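Memden Institute Recruitment: Assistant Professor and Non-Teaching Posts – Eligibility and Application Queries
Careers Forum > Public Institutions > Open Notifications
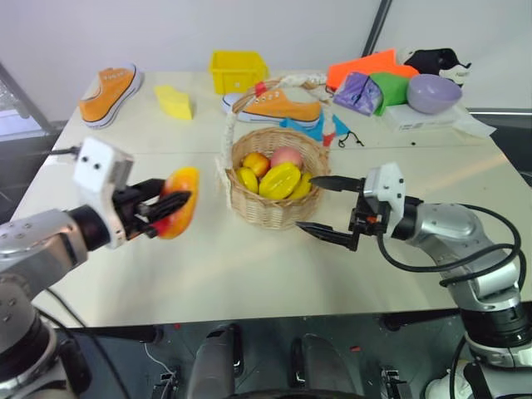 Posted by: recruit_desk_moderator
Friday, 9:10 a.m.

Members are requested to use this thread for all queries on the current Memden Institute notification. The institute has advertised 110 posts across teaching and non-teaching grades, of which four are for Assistant Director. Applications are accepted through the Preltine portal until the last working day of June. Please read the full notification before posting. Queries on earlier recruitment rounds should go to the archive section.

Posted by: northfield_applicant
Could a moderator kindly clarify the fee? The notification states 200 for reserved categories and 549 for all others, but the Preltine payment page displays only the higher amount, even after I select my category.

Posted by: recruit_desk_moderator
The lower fee appears once the category certificate has been uploaded and the form saved. Please do not pay before that step. The notification makes no provision for refunds.

Posted by: vass_alumnus
I must respectfully disagree with the above. I uploaded my certificate last evening, saved the form twice, and the fee did not change. Applicants should be advised to write to the help desk and wait for a reply.

Posted by: grade_two_clerk
In my case the fee changed after I signed out and signed in again. I would suggest trying this first. The help desk at Preltine took several days to answer me in the previous round.

Posted by: vass_alumnus
Thank you. I have now signed in again and the correct amount is displayed. I maintain that the instructions should mention this.

Posted by: tandar_lecturer
I wish to raise a separate matter. I hold a master's degree and have taught at Tandar College on a contract basis. Does contract service count toward the experience required for Assistant Professor?

Posted by: grade_two_clerk
It does not. Only regular service is counted.

Posted by: recruit_desk_moderator
That is incorrect as regards the present notification. Paragraph 7 accepts contract service if the appointment was full time and the employer certifies the dates and the pay. Part-time and guest appointments are excluded.

Posted by: grade_two_clerk
I stand corrected. My reply was based on the earlier rules.

Posted by: tandar_lecturer
I am grateful for the reference. My college issues a certificate with dates only – I shall request a revised one with pay included.

Posted by: northfield_applicant
Is a printed copy of the application still to be mailed to the registrar?

Posted by: recruit_desk_moderator
For teaching posts, yes, with self-attested copies of all certificates. For non-teaching posts, the online form is sufficient. Kindly write the name of the post on the envelope.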